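How does a robot decide what to do next?

Zernavent Science Pages for ages 8 to 11

A robot arm is made of metal, plastic, wires and motors. None of those parts can decide anything. The deciding is done by software, a long set of instructions that runs on a computer. This page follows the software through one small job: picking up a hairbrush and putting it in a pot.

Step 1: Looking

The job starts with a camera. A camera picture looks like a table and a brush to you, but to a computer it is a very long list of numbers. Each number says how bright or how colourful one tiny dot of the picture is. The dots are called pixels.

Finding things in all those numbers is called perception. The software has been shown a great many pictures in which people have already marked the objects. From these it has learned which patterns of dots usually mean "brush" and which usually mean "cup". When a new picture comes in, it compares the patterns and makes a guess. It also gives the guess a score. A high score means the software is fairly sure.

Some objects are harder than others. A solid mug has a clear edge all the way round. A pot made of wire mesh lets the table show through its sides, so dots that belong to the pot are mixed up with dots that belong to the table behind it. A person hardly notices this. Software can get the edge of the pot wrong, and then it gets the pot's position wrong too.

A brush lying on its back, with its bristles pointing up, also needs some care. The software has to work out which part is the head and which part is the handle, and the handle may not all fit in the picture.
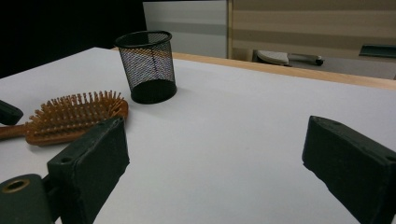 Step 2: Planning

Now the software knows where things are, or has a good guess. Next it needs a plan. A plan is a path for the gripper to follow from where it is now to where it needs to be.

The part of the program that does this is called the planner. It tries out paths inside the computer before anything moves. If a path would knock the pot over, the planner throws it away and tries another. In one practice program, called Plonder, the planner tests 13 paths and keeps the shortest one that does not bump into anything.

The planner must also choose where to take hold. The handle is smooth and narrow, so two fingers can close on it from either side. The head is wide and covered in bristles, and is harder to hold firmly. Most planners would choose the handle if they can reach it.

Step 3: Moving

A plan is no use until the motors follow it. This is the work of the controller, another part of the software. It sends each motor a small instruction, checks how far the motor has turned, and sends a new instruction to correct any mistake. It does this again and again, many times a second.

You do the same thing when you carry a full glass of water. You watch the water, and if it tips one way you tilt your hand a little the other way. Engineers call this feedback.

Step 4: Checking

When the fingers close, the software checks how far apart they are. If they have closed completely, there is nothing between them and the brush has been missed. The program then goes back to Step 1 and looks again. A sensible program has a limit. Plonder stops after 3 tries and shows a message asking a person to help.

Try it yourself

You need 2 people, a hairbrush and a pot. One person is the robot and keeps their eyes shut. The other is the software and may only say "left", "right", "forward", "back", "up", "down", "open" and "close". Try to get the brush into the pot. Then swap places and see which of your instructions worked best.

Words to know

Pixel: one tiny dot in a picture.
Perception: working out what is in a picture and where it is.
Planner: the part of the software that chooses a path.
Controller: the part that makes the motors follow the path.
Feedback: using what has just happened to decide what to do next.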